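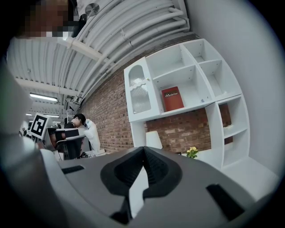

**August 2023, Tuesday. Bromby pension calculator, early-retirement reduction.**

Carrying on from the February list. The Sunico plan file was reloaded this morning with the corrected hire dates. 852 member records went in, none rejected. Birth dates and service totals match the Radeck extract on every record. Final average pay does not, see below.

The calculator takes the reduction per month of early start. The plan text gives it per year, with part years prorated "by completed months." Bromby was counting from the member's birthday to the first of the payment month and rounding up. That charges one extra month to anyone born after the first. Changed to round down and reran the full set.

Result: 9 records still disagree with the old administrator's figures. All of them have a break in service. Everything without a break now matches to the cent.
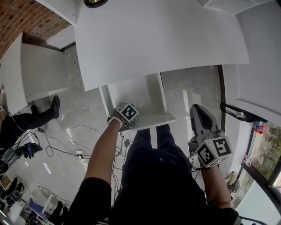 The breaks are handled in two places, which is the likely cause. The service table bridges a gap if it is shorter than the prior service. The pay table ignores gaps and takes the last five calendar years with any pay in them. A member who left and came back can therefore have a year with two months of pay counted as a full year in the average. On the worst record this lowers final average pay by about 4,000 dollars.

Þórarinn Overgaard reads the plan text differently. His view is that a partial year should be dropped and replaced by the next one back. I think it should be annualized – section on rehired members, second paragraph. Neither reading reproduces all of the old figures. Mine gets closer on members with short gaps, his on the long ones. Possible that the old system changed method partway through and kept the earlier results.

Did not touch the pay table. Both versions are saved as separate rule sets so they can be run side by side.

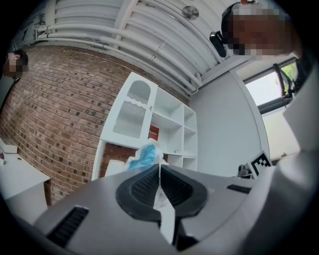 ### Survivor option

Checked the 50 percent joint form only. The factor table from Vasiliu is by whole ages, nearest birthday. Bromby looks up age last birthday. Wrong table entry for roughly half of any set, but the effect per record is small and it went unnoticed in the totals. Fixed.

Spouse age missing on 30 records. The calculator was defaulting to the member's own age without a flag. It now stops and writes the record to the exceptions list.

### Open

- Ask Sunico for the plan amendments, with effective dates. We only have the restated text.
- Rerun the break-in-service records under both rule sets once those arrive.
- 100 percent joint form not tested.
- Þórarinn to check whether the Radeck extract holds monthly pay or only yearly totals. If monthly, the annualizing question can be tested directly.
- Rounding of the final benefit: currently nearest cent at the last step. The old worksheets seem to round the factor first – leave alone until the pay question is settled.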